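Research Associate in Robot Learning (Simulation-to-Real Evaluation)
Ketholm Robotics Laboratory, Manipulation Group
Full time, fixed term for 24 months, with a possible extension of 12 months
Closing date: end of September

About the post

The Manipulation Group at Ketholm is looking for a Research Associate to work on how well results from simulated robot arms carry over to real ones. The post is funded by the Istier project, which runs jointly with our partners at Orlandini. You would be based at Ketholm, with two visits a year to the Orlandini workshop, where the second real arm is kept.

The question behind Istier is a practical one. Groups like ours train control policies on large numbers of recorded arm movements and then need to know which policy is better. Testing on a real arm is slow. Someone has to put the objects back after every attempt, and a full comparison of two policies takes most of a week. Testing in simulation is quick, but a score from simulation is only useful if it puts policies in the same order that the real arm would. Often it doesn't, and we want to know when and why.

What we have so far

In the first phase of the project we ran 1,646 trials on the real arm at Ketholm and compared them with matching trials in our own simulator, Plamov. Each matching trial starts with the objects in the same positions as in the real one, and uses the same policy and the same time limit.

Two findings from that phase shape the post. The first is that plain scenes flatter a policy. With a bare table, even light and a grey backdrop, nearly every policy we tried looked good in Plamov, including ones that did poorly on the real arm. When we changed the backdrop, the lighting and the household objects left standing on the table, the order of the policies in simulation moved much closer to the order on the real arm.

The second is that not all of these changes matter equally. Wall and floor textures made little difference on their own. Hard shadows made a large difference, above all when they fell across the part of the table where the gripper had to close. Tall objects near the target also mattered, partly because they hide things from the camera and partly because the arm has to be brought down close to them.

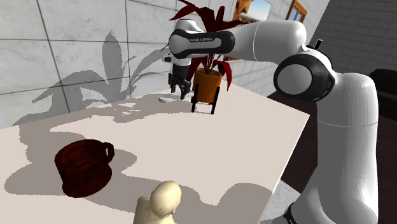 The second phase is meant to turn these findings into a method that other groups can use. We have built a set of 170 room settings, each with its own walls, floor, furniture and light direction, and a pool of everyday objects which can be placed in any of them. At present we draw settings and objects at random. This works but wastes a lot of computing time, as many of the drawn scenes tell us nothing new about the policy. We would like to choose scenes so that a reliable ranking of policies can be reached with far fewer runs.

What you would do

You would take over the evaluation side of Plamov and be the main author of the work that comes out of it. Day to day this means:

designing and running comparisons between simulated and real trials, including the statistics;
developing a way of picking scenes that separates good policies from weak ones in as few runs as possible;
improving how Plamov deals with shadows, thin stems and leaves, and objects that are partly hidden by the arm;
running real trials on the arm at Ketholm, with help from a technician, usually two mornings a week from 9.30;
keeping the trial records in order so that others can repeat the work;
writing papers and presenting them at project meetings and conferences.

There is no teaching attached to the post. If you would like some teaching experience we can usually arrange a few hours in the spring term, paid separately.

A good part of the work is checking. In the first phase, 70 simulated trials had to be thrown out when we found that the target had been placed slightly inside the table top, so that it jumped when the run began. Faults of this sort do not show up in the average score and have to be looked for. We would like someone who watches the recordings of runs as well as reading the tables of results.

What we are looking for

You should have a PhD in robotics, computer science, statistics, engineering or a related subject, or expect to have submitted your thesis by the start date. We will also consider people without a PhD who have at least four years of relevant work behind them.

We need you to have:

good programming skills in Python, and enough C++ to read and change existing code;
experience with at least one physics simulator (it does not matter which);
a sound grasp of experimental design, including how to compare methods fairly when the number of trials is small;
clear written English.

It would help if you also have:

experience of running a real robot arm;
some knowledge of rendering and lighting;
experience of training policies from recorded demonstrations.

Few applicants will have all of the second list and we do not expect it. Earlier members of the group have come from computer graphics, psychology and agricultural engineering, and learned to run the arm after they arrived.

The group and the place

The Manipulation Group has 11 members, of whom five work on Istier. We share one large laboratory on the ground floor, with the real arm at one end and desks at the other. It can be noisy when trials are running, and there is a quiet room upstairs that anyone may use. The building has step-free access and a lift. Computing is done on our own machines for small jobs and on the shared cluster for large ones. A full Plamov evaluation as it now stands takes 1,837 simulated runs per policy, and is normally left to finish overnight.

Code written on the project is released openly once the paper it belongs to has been accepted. The room settings and trial records will be released at the end of the second phase.

Hours and conditions

The standard week is 37 hours. Up to two days a week can be worked from home outside the periods of real trials. We welcome applications from people who want to work part time, down to 60 per cent, and the length of the contract would be adjusted to match. Salary is on the research scale, grade 7, and the starting point depends on experience. Leave is 30 days a year plus public holidays. We can pay towards the cost of moving and of a visa where one is needed.

How to apply

Please send the following through the vacancies page, as a single PDF:

a CV of no more than three pages, with a list of publications or other finished work;
a letter of no more than two pages, saying why the post interests you and which parts of it you have done before;
one paper, report or thesis chapter that you wrote most of yourself;
the contact details of two referees.

In your letter, please describe one occasion when an experimental result of yours turned out to be wrong, and how you found out. A short account is fine – half a page at most.

We will not contact referees before the interview stage. Interviews will be held in October, by video or at Ketholm, whichever you prefer. They last an hour. For the first 20 minutes we will go through a small set of real and simulated trial results with you, sent the afternoon before, and ask what you would want to check next. No slides are needed.

Applicants who are invited to interview may ask to see the laboratory and talk to the other researchers without the panel present. Questions about the post can be sent through the contact form on the vacancies page, marked "Istier evaluation post". We try to answer within three working days.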